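October
Touran Khosravi and Clodagh Buckley

4.2 Commissioning and the shrinking freelance budget

The second strand of the interviews dealt with how features are commissioned at regional lifestyle magazines after a change of owner. All 24 respondents worked, or had worked until the previous year, on titles published by Urnen or Skarnex. Both publishers moved to shared features desks during the study period, so that one commissioning editor now supplies copy to several titles. The respondents described the effects of this change in similar terms, although they differed over whether it had been avoidable.

Before the merger of desks, a pitch was normally read by the editor of the title to which it was sent. Under the shared arrangement it enters a common list and is assigned a section code. Editors of single titles may ask for a piece from the list but may not commission outside it without approval. Two respondents at Skarnex reported that approval was routine for seasonal food and home pages and slow for anything else. Abbasi (personal communication) found the same division in his earlier work on weekend supplements.

We coded 247 commissioned features by origin, length and number of titles in which they ran. Features on homes, cooking and household technology were the most likely to be used more than once, usually with a changed headline and a local opening paragraph. Profiles and reported pieces were seldom shared. Respondents explained this by pointing to place: a profile of a shopkeeper in one town has little value to readers in another, whereas a kitchen feature can travel. 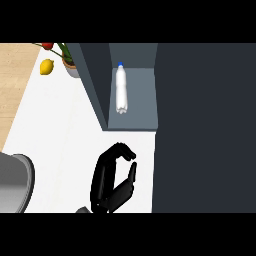 Figure 5. Kitchen and work area, computer-rendered.

The cost of a shared feature is charged to the desk and not to the title, which gives editors a reason to prefer it even when they consider it weaker. Ránjbar's account of internal pricing at Zivon describes a similar pull. Freelance writers, for their part, receive a single fee whatever the number of titles, and only those with contracts older than the merger retain a reprint payment. Several had stopped pitching household subjects for this reason and had moved to trade newsletters, where fees were lower but work was more regular. The position of staff writers is taken up in the next section.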